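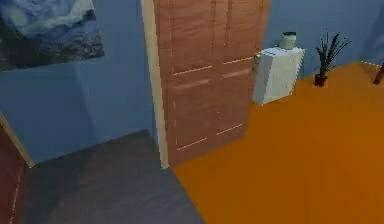

Stop Rewriting the Reading List Every Summer

July 2023

Our district bought the Lacerda reading curriculum in March. It is the third one I have taught from, and I would like it to be the last for a while.

I have no big complaint about Lacerda. The units are clear and the texts are decent. My complaint is with the calendar. Teachers get the new binders in June and are expected to have a full year mapped by August. The pacing guide for grade seven alone lists 73 lessons before winter break. I have read all of them. I doubt most of the people who approved it have.

It takes two years to learn a unit well. The first year you find out which questions fall flat and which chapter loses half the class. The second year you fix it. We keep replacing the program before the second year is over, and the notes in the margins go out with the old books.

The district spent $3,840 per building on training for Tralirico, the program before this one. Our building used it for three semesters. The class sets are still in the book room, and some of those novels are better than what replaced them.

My proposal is simple. Adopt a curriculum for six years. Let each grade swap up to two texts a year, and pay teachers for the days they spend doing it. Put the revised plans somewhere a new hire can find them.

I will teach Lacerda this fall. I have already started writing in the margins.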